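Visit to the Oltness water treatment works, March 20, 2022

The Oltness works supplies the eastern half of the town and three villages beyond the ridge. It takes raw water from the Jirska reservoir through a gravity main, so there is no intake pumping except in dry summers. The open day was limited to groups of 30, and ours was led by Melina Manolakis, the shift supervisor, with Apostolos Papadakis answering questions on the laboratory side.

We began at the inlet chamber. Flow is measured by a magnetic meter on the main, with the old venturi left in place as a check. The reading on arrival was 294 cubic meters per hour, close to half of what the works was designed for. Coagulant is dosed just downstream of the meter, at a point where the pipe narrows and the mixing is good enough that the original paddle mixer has been taken out. The dose is set by hand from jar tests done each morning. An automatic system was tried and dropped when it proved slow to follow changes in color after heavy rain.

The clarifiers are two flat-bottomed tanks with an upward flow. The sludge blanket was visible in the first tank, sitting well below the launders. The second had been drained so that the hoppers could be relined, and we were able to look down into it from the walkway. The concrete is in fair condition for its age. The scum boards are newer.

Filtration is by rapid gravity filters, sand over graded gravel. Washing is done with air first and then water. We watched one wash cycle from the gallery, and the distribution of air across the bed was even except for a weak patch near the outlet wall. Ms. Manolakis said the cause was probably a few blocked nozzles and that the bed would be dug out in July. Wash water goes to a settling tank and the clear part is returned to the inlet.

The laboratory is small. Mr. Papadakis went through the daily tests - turbidity, pH, residual chlorine, aluminum - and showed the sample taps, which run continuously to a steel sink. I asked about the length of the sample lines, which can affect chlorine readings. The longest is run from the contact tank and is checked against a portable meter at the tank itself.

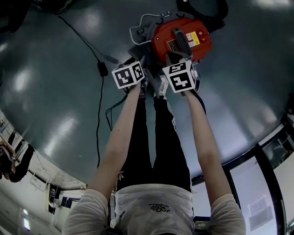 Disinfection is with sodium hypochlorite, delivered in bulk. The works used chlorine gas until the drum store was closed, and the old store now holds spare pump parts. The contact tank has baffles of brick, and a tracer test was done after they were repaired. Dionysis Deligiannis, in our group, asked for the result and was told it would be sent on.

The last stop was the high-lift pump room. Both pumps are horizontal split-case units, one running and one on standby, changed over weekly. They lift to the Pislow service reservoir, which has a top water level of 596 feet. Vibration at the bearing housing was low to the touch. The surge vessel outside has a sight glass that could do with cleaning.

Parking is at the lower gate, and the walkways are open mesh, so flat shoes are advised.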